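Can a machine clean the toaster oven yet?

Filed under: Kitchen, Small Appliances

Readers keep asking whether they can hand the dirty jobs to a robot. For vacuuming, yes. For the bench and the toaster oven, keep your sponge for now.

Before you start, unplug the oven and let it cool for an hour. Tip the loose crumbs into the bin.

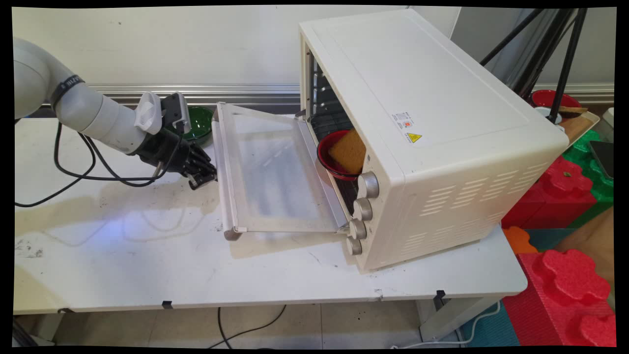
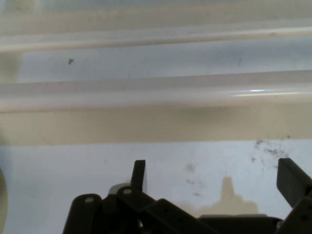 Toaster oven doors are the part most people put off. Open the door fully and lay a damp cloth over the glass for 10 minutes, then wipe from the hinge outwards. Don't lean on it. An arm has to learn that too, and a door folded flat on the table, like the one in the first picture, takes up a lot of its working room. Take out anything sitting on the rack before you wash it. Streaks on the glass come off with vinegar and water, one part to four.

Marks on a white tabletop are harder for a machine. A person can tell a crumb from a stain by rubbing it with a thumb. Try dish soap first, then bicarb paste, and rinse well.

Ridged plastic holds grime in the grooves. Use an old toothbrush.

If you do buy a helper, ask the seller which chores it finishes without someone standing by, and ask to see it done in a kitchen the size of yours.

Next: descaling the kettle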